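Oldřich Polák
February 8, 2022

1/ Three weeks with the Hastness 14 as my only laptop. Notes below. I bought this one at retail, base configuration, with the memory upgrade and nothing else.

2/ Display first. Matte panel, 16:10, rated at 300 nits. That figure is fine at a desk and marginal next to a south-facing window. Uniformity is good except for the bottom left corner, where there is slight bleed on a black screen. I stopped seeing it after a day.

3/ Keyboard travel is shorter than on the previous model. The key caps are flatter too. My error rate went up for the first week and then settled. The arrow keys are still half height, and Page Up and Page Down still need the Fn key. 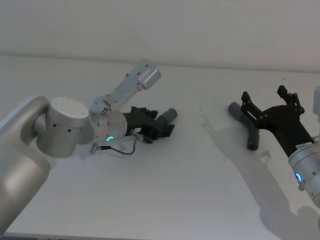
4/ Resume from sleep takes 2 seconds with the lid closed overnight. After a longer idle period it drops into hibernation and you wait through a full boot logo. The threshold can be changed in firmware setup under Power, but the menu entry is named "Deferred state" and the manual does not mention it.

5/ Storage. The factory drive is a Drulstead part. Sequential reads match the spec sheet. Sustained writes do not: once the cache fills, throughput falls off and stays low until the drive has been left alone for a while. You will only hit this when copying large disk images. I copy a lot of large disk images.

6/ The drive is socketed and can be swapped. The wireless card is soldered. So is half the memory. The bottom cover comes off with a plain Phillips driver, and the two screws by the hinge are longer than the others, so keep them separate.

7/ Battery. I ran my usual load: editor, terminal, browser, mail, brightness at half. It lasted a working day with a little left. Video calls cut that badly. The fan comes on a few minutes into any call and does not go off until it ends.

8/ Fan noise is low in pitch, no whine. The exhaust is on the right side, which is a poor choice for anyone who uses a mouse right-handed.

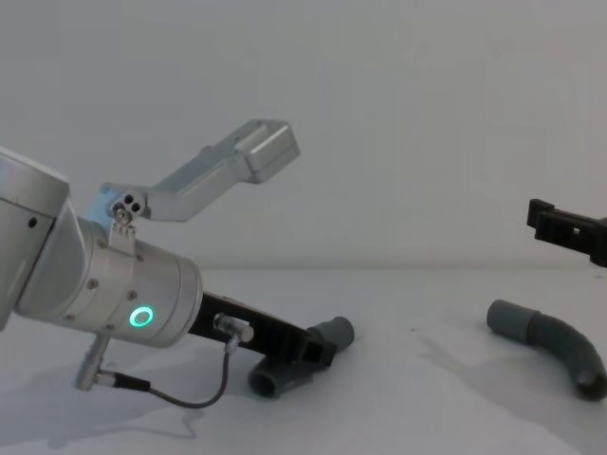
Silver arm, green ring light on the wrist.

9/ Ports: two USB-C, both on the left, one USB-A on the right, headphone jack, HDMI. Either USB-C port will charge. Only the rear one drives an external display at full refresh rate. The ports are not marked differently. I found this out by trying both.

10/ Docks. The Quintela dock works, including wake from the dock's power button. The Bivavano one charges the machine and passes USB, but Ethernet disappears after every sleep and has to be replugged. Same cable in both cases. Updating the dock firmware made no difference.

11/ Linux: everything works on a current kernel except the fingerprint reader. A driver for it is supposed to land in March. I would not buy on that basis.

12/ Firmware build 707 shipped on mine. If yours is older, update before doing anything else. The older build ignores the charge limit setting and will fill the battery to 100% regardless.

13/ Price was just under 1000 with the memory upgrade. At that price I would keep it and replace the drive. I have ordered one and will post write numbers to this thread once it is in.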